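4.3 What the cable task measures

The headline result in the previous section, that the policy trained on 700 demonstrations outperforms the one trained on 200, is the kind of result that is easy to report and hard to interpret. We spend this section on reasons to distrust it, including some that apply to our own setup.

The task comes from the Idov bimanual suite. A phone and a charging cable are on the table, and the two arms must finish with the phone plugged in and resting inside a marked tolerance of its goal pose. The suite scores only the final state. It has no term for how the phone was held along the way, how the cable was lying, or which arm did the work. Earlier reports on this suite, among them the Baptista baseline, describe the task as a test of bimanual coordination. We wanted to know how much coordination a passing score requires.

Our first concern is the grasp. A phone held off-center can turn in the jaws, and once it has turned, the position of the port relative to the wrist is no longer what the policy assumed. Figure 3 shows the left gripper holding the phone from above with the cable in its lower end, while the right gripper points toward it across a gap.
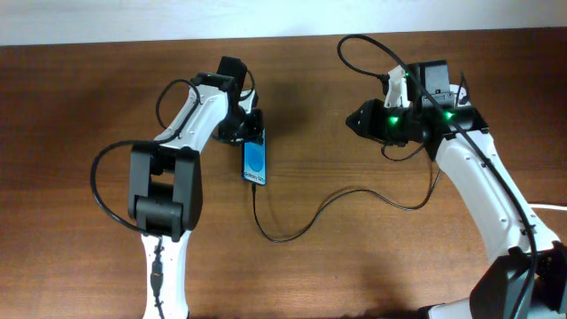
Figure 3. Left-arm grasp with the phone turned sideways and the cable connected. Photo: Jovudport Manipulation Group.

A frame like Figure 3 would look fine in a highlight reel. It says very little about whether two arms were needed. The scorer cannot tell a policy that used the right arm to steady the connector from one that left the right arm hovering and got lucky with the cable. We therefore relabeled all 585 evaluation rollouts by hand, marking for each one whether the right gripper touched the phone or the cable at any point after the first left-arm grasp. Labels were assigned from the head camera video, without access to the score.

The relabeling did not flatter the suite. Many rollouts counted as successes contain no right-arm contact after that first grasp. In these the right arm moves to a waiting pose and stays near it, and the left arm nudges or lifts the phone until the final pose falls inside tolerance. This is a reasonable way to pass the test as written. We do not think it should be called coordination, and we suspect that a good part of the gain we measured with more data is a gain in this one-armed behavior.

A second concern is the cable itself. Its path over the table changes from one reset to the next, and a bend near the plug can pull on the phone while the gripper is trying to turn it. We made no attempt to control this. The reset procedure asks the operator to "lay the cable loosely," and our operators read that instruction in different ways. Any comparison between policies evaluated on different days carries that difference with it.

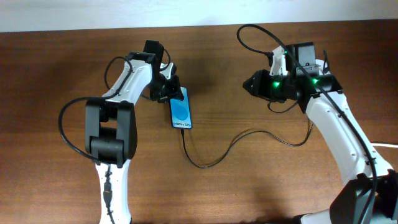
It would be tempting to fix the problem by recording cable shape and adding it as a covariate. We tried this with the Rovbridge contour tracker and gave up. The tracker often confused the charging cable with the arms' own black wiring, and correcting its output by hand took longer than labeling the rollouts had. A cable of a different color would probably help, at the price of making the task easier for the policy as well.

Third, we trained only 3 seeds per condition. The ordering of the two data sizes held in every seed, but the size of the gap did not, and we would not be surprised to see it shrink in another lab. We also used a single phone and a single table. Claims about "consumer electronics" in general, which appear in some of the work we build on, have no support in our data.

We recommend that future users of the suite report contact labels next to success rates and state in writing how the cable was reset. Our labels and reset notes, in the version frozen on 2025-09-14, are included in the supplementary material. Section 4.4 repeats the main comparison using only the rollouts in which both arms made contact.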